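Toy library news: the winter swap is back!

The Grarnance toy library is throwing its doors open again this November, and I can't tell you how pleased we are. Last year families borrowed 697 toys from us (a record!) and we've been mending, washing and relabelling ever since.

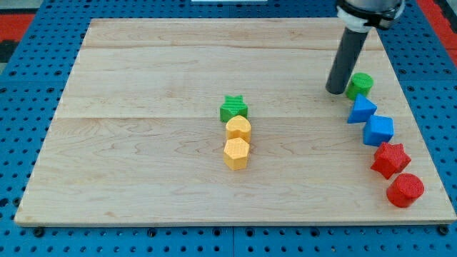 What's new on the shelves

Blocks, blocks and more blocks — plain ones, painted ones, and shapes that little hands love to turn over and over. Parisa Jalali has sorted the whole block cupboard by age, so you can now walk in and find something for a crawler or a six-year-old without tipping out every tub. We've also got five new marble runs and a lovely big train set, given to us by the Mohmand playgroup when they moved to smaller rooms.

How the swap works

Bring up to two clean toys in good order and take home the same number. Puzzles need all their pieces, please! Anything with batteries should have them in, so we can check it at the desk. Doors open at 10am and we'll be there until 1pm, with tea and Ghazal Hassanpour's cardamom buns in the back room.

Joining

Membership is still free for anyone living in Grarnance or Trodier, and you can borrow for three weeks at a time. If you can't get to us, the Maseck Road drop-off box takes returns day and night. We have almost 600 members now, so popular things do go out quickly — put your name on the waiting list and we'll ring you when it's your turn.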